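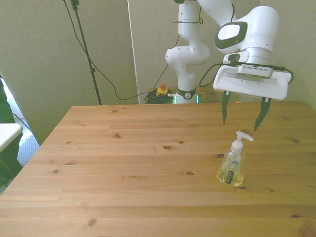
Pine table top: oil, wax or leave it?
Posted by Felista Kariuki, December 3, 2021

I've got a pine table with a planked top, plenty of knots, one big oval one near the middle. It's gone a warm orange over the years. The seams between the planks collect crumbs and I'd like to seal it before the family comes to stay. Do I oil it, wax it or varnish it? It gets used every day.

kiprono_o
Hard wax oil. Two thin coats, a day between them. Sand with 120 and then 180 first, always along the planks. I did ours in August and it still wipes clean.

Pendo Simiyu
I'd go with varnish for daily use. Oil on pine marks as soon as someone puts a mug down, and then you're redoing it every year. Satin water-based, three coats.

kiprono_o
Varnish chips along the seams, though. The planks move with the heating on and the film cracks. You can patch oil in one spot. You can't do that with varnish.

Pendo Simiyu
Mine hasn't cracked in 8 years.

KSarkar
Whichever you use, deal with the knots. Resin bleeds through, worse if the table is near a radiator. Wipe them with meths and let them dry. Don't fill the seams — filler falls out by spring. An old toothbrush does for the crumbs.

Mercy Mfinanga
Sanding will take the orange off and it will look very pale for a while. Some people like that. If you don't, clean it with sugar soap and put clear wax over the top. I get mine from the hardware shop in Skisthorpe.

Felista Kariuki
Thanks all. I like the colour so I don't want to sand much. I'll try the oil on the underside first and see how dark it goes.

kiprono_o
Lay the rags out flat outside afterwards, don't bundle them up. They can catch fire.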